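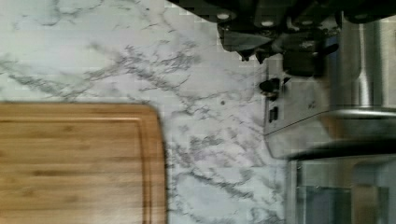
Review: Nisotach wrist camera bracket and calibration kit
Written by Adel Bensaid, August 2024

I bought this kit in May, when the old bracket on our kitchen test arm had become loose for the third time. We use the arm on an ordinary worktop with ordinary appliances, so the camera must see the counter and also the fingers, and it must stay where I put it.

In the box there are the bracket, two spare plates, a bag of screws, a hex key and a printed calibration sheet. The instructions are short and the drawings are good. I needed 30 minutes for the mounting, and then a whole afternoon for the calibration, mostly my own fault – I had put the sheet on the marble and the software did not like the reflections. On a cutting board it was accepted the first time.

What I like: the bolt heads can be reached without taking off the gripper. On the Tiltow bracket which I had before, every small correction meant removing both fingers and doing the zero position again. I now check the bolts every Monday, and after 300 cycles of turning knobs I found only one that wanted a little more force.

What I like less: the cable clip is weak. Mine broke in the second week and I replaced it with a cable tie. The hex key is also of soft metal, please use your own. And when the wrist moves fast, the picture becomes blurred near the appliance. I had to lower the speed for the last 16 centimetres of the approach.

My colleague Imani Ndung'u asked the seller, Drotero, for a stronger clip. They answered politely after four days and promised one for November.

I give four stars of five. I would buy it again, with a packet of cable ties.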